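Support > Poetry Archive > Text and Layout
Tags: line breaks, stanzas, import
20 October 2023 – posted by Hamish Niven

Reported by Renato Tiongson, editor of the Rutherford collection. Historical ballads imported into Remero lose their stanza breaks. A poem in rhymed quatrains comes through as one block, and where a verse line runs past the column width the overflow is shown as a new line. Readers then see couplets with an extra unrhymed line between them.

Steps taken:

Re-imported the ballad "The Ferry at Clinanance" from the original file. Same result. The source has a blank line after each quatrain, so the file is fine.

Checked the import profile. It was set to Prose, which strips blank lines and indents. Changed it to Verse and ran the poem again. Stanza breaks restored.
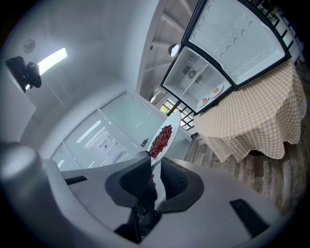 Long lines were still wrapping flush left. The Verse profile has a hanging indent option, off by default. Turned it on with a value of 3. Wrapped text now sits under its own line and the end rhymes are easy to follow.

Refrains are a separate fault. The duplicate filter removes any line that repeats within 8 lines, so the chorus appeared in the first stanza and then vanished. Filter disabled for this collection – it was written for the Herkard newspaper scans and has no use on ballads.

Batch re-import started on the remaining 300 poems. Titles and author notes are kept. Manual edits to the verse text are overwritten, so Renato has exported his corrected versions first.

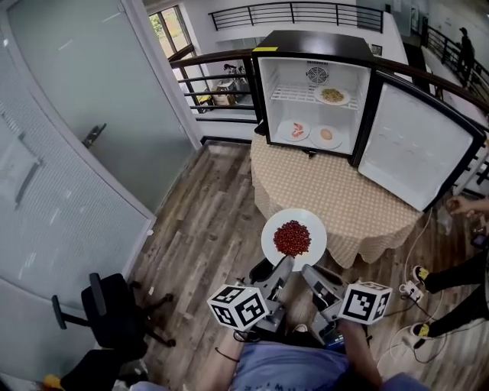
Will line numbers change after the re-import?
They will in any poem that had wrapped lines counted as verse lines. Footnotes tied to those numbers need to be checked by hand.

Status: open until the batch log is reviewed. The filter change will be added to the November release notes.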